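Farnwood Forum > Home and Kitchen > Washing up by hand with hard water

limpet_jim
Jun 30, 2019
We moved to the Farnwood side in January and the water is much harder than we were used to. There is no room for a dishwasher so everything is done by hand. Glasses dry with white spots and the black plates look dusty by the next morning. I have tried more washing-up liquid and less washing-up liquid and can't see a difference. Is there anything that works short of a softener? I was quoted 900 pounds for one fitted.

Saltmarsh
Spots are the minerals left when the water dries on the glass. More liquid won't shift them. Rinse in the hottest water you can stand and dry with a cloth straight away. We have done that for six years and the glasses are fine.

potwash_annie
I'd disagree about tea towels. They get damp after a few plates and then you are wiping the same water about. I let everything drain and put a spoonful of white vinegar in the last bowl of rinsing water. Plates stood on edge with a gap between them, cups tipped so the base doesn't hold a puddle. A rack with open sides is better than the moulded trays because the air gets through.

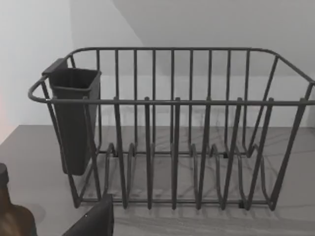

Dark grey wire rack with a loop handle at the end.

Ours is wire and I wouldn't go back. The old plastic one held water in the corners and grew a brown line that I had to scrub out with a toothbrush.

Saltmarsh
A fresh towel for the glasses and the old one for pans. It isn't hard. Vinegar in the rinse makes the cups smell, I tried it.

potwash_annie
Then you used too much. One spoonful to a full bowl and there's no smell on mine.

limpet_jim
Thanks both. I will try the vinegar first as we have some in. Does it do any harm to wire racks? Ours has gone rusty at the feet already but it was cheap.

kettle_and_hob
Vinegar that weak won't do much if you wipe the rack down afterwards. Rust at the feet is from standing in water. Lift it off the worktop at night and dry underneath. If the coating has chipped it will carry on rusting whatever you do, so put your money towards another.

On the softener, get a second price. Zelov quoted us the same 900 and a local plumber did it for a good bit less, including the drain. You also need cupboard space for it and somewhere to keep the salt.

Toluvlow
Softener owner here. The glasses are better and the kettle stays clean, but you have to get used to the feel of the water and we kept one hard tap for drinking. I wouldn't buy one for spots on glasses alone. If the shower head and the kettle are furring up as well then it starts to make sense.

limpet_jim
Kettle is bad, shower isn't yet. I descaled the kettle 2 weeks ago and it has a crust again.

Saltmarsh
Citric acid for the kettle, sold loose in the hardware shop. Boil, leave it half an hour, rinse twice. Cheaper than the sachets.

potwash_annie
Agree with Saltmarsh on that one. Don't use vinegar in the kettle, that really does linger.

limpet_jim
Will get some tomorrow and report back on the glasses.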